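Projet Gumede, point d'avancement
Oct 12, 2023

Bonjour à toutes et à tous,

Comme promis au lancement, je vous raconte où on en est, sans jargon (enfin, j'essaie). Je rappelle la question que vous financez : est-ce qu'une machine peut déjà prendre en charge les petites corvées d'une maison ou d'un atelier, celles qu'on repousse toujours à demain ? On avait retenu trois familles de tâches : le linge, la vaisselle, et le petit matériel électronique qu'on démonte, qu'on nettoie et qu'on remonte. Depuis mars on a enregistré environ 2 000 essais, dont 900 sur cette troisième famille, et c'est surtout d'elle que je veux vous parler.

Un mot quand même sur le linge. Plier une serviette, oui. Plier une serviette qui sort en boule du panier, beaucoup moins ! Le programme passe un temps fou à chercher un coin, le lâche, le reprend. J'ai montré ça à l'équipe de Plekgate, qui nous prête ses locaux, et ils ont trouvé ça hypnotisant. Moi aussi, mais je ne confierais pas encore mes draps au système. Côté vaisselle, les assiettes passent bien, les verres à pied restent interdits jusqu'à nouvel ordre (j'ai racheté un lot de verres sur mon budget fournitures, vous verrez la ligne).

L'électronique, donc. On travaille à deux bras sur un switch réseau, avec un tournevis à portée, comme on le ferait sur un établi. Pour vous c'est peut-être un geste banal : on maintient l'appareil d'une main, on s'occupe du reste de l'autre. Pour nous c'est le cœur du problème, parce que les deux bras doivent se mettre d'accord. Si l'un pousse un peu trop, le boîtier glisse et l'autre travaille dans le vide.

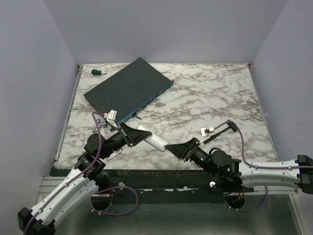
Le maintien, c'est notre vraie bonne nouvelle. Au printemps, on devait remettre l'appareil en place à la main presque à chaque tentative, et c'était épuisant pour tout le monde. Maintenant on peut enchaîner une matinée sans se lever de sa chaise, ou presque. Le changement vient surtout du réglage de l'effort dans les pinces, que Golteo nous a aidés à reprendre depuis le début. J'avais sous-estimé ce poste dans le dossier initial, je le reconnais volontiers.

Ce qui coince : les petites pièces. Une vis, un capuchon, un bout de plastique, tout ce qui roule ou se cache derrière une pince pose encore problème. Un humain tâtonne du bout des doigts et retrouve la chose sans y penser. Nos bras, eux, repartent du début de la séquence, très poliment, et recommencent. Sur les 300 derniers essais avec vissage, j'ai arrêté moi-même tous ceux où la vis partait de travers, pour ne pas abîmer les filetages. Je préfère donc ne pas vous donner de taux de réussite tant que je n'ai pas une règle d'arrêt un peu plus propre que mon humeur du jour.

Alors, est-ce que c'est prêt pour un atelier ? Pas pour celui de Busley, en tout cas, et je le leur ai dit franchement quand ils sont venus. Ils voudraient confier à la machine le tri et la remise en état du matériel qu'on leur rapporte. Le tri, je pense qu'on peut en discuter sérieusement. La remise en état demande quelqu'un à côté, et tant qu'il faut quelqu'un à côté, le gain de temps est maigre. À la maison, c'est encore plus loin : chez moi rien n'est jamais posé deux fois au même endroit !

Pour la suite, j'aimerais déplacer une partie du budget linge vers les petites pièces. Concrètement, on mettrait les draps en pause, on garderait les serviettes (elles nous servent de test de routine) et on achèterait de quoi varier les appareils et les visseries. Le total demandé ne bouge pas. Il me faudrait votre accord écrit avant de passer commande, les délais du fournisseur étant ce qu'ils sont.

Je joins le tableau des dépenses à jour. Les heures de maintenance ont dépassé la prévision, le reste est dans les clous. Et si vous voulez venir voir tourner les bras, prévenez-moi la veille, que je range un peu.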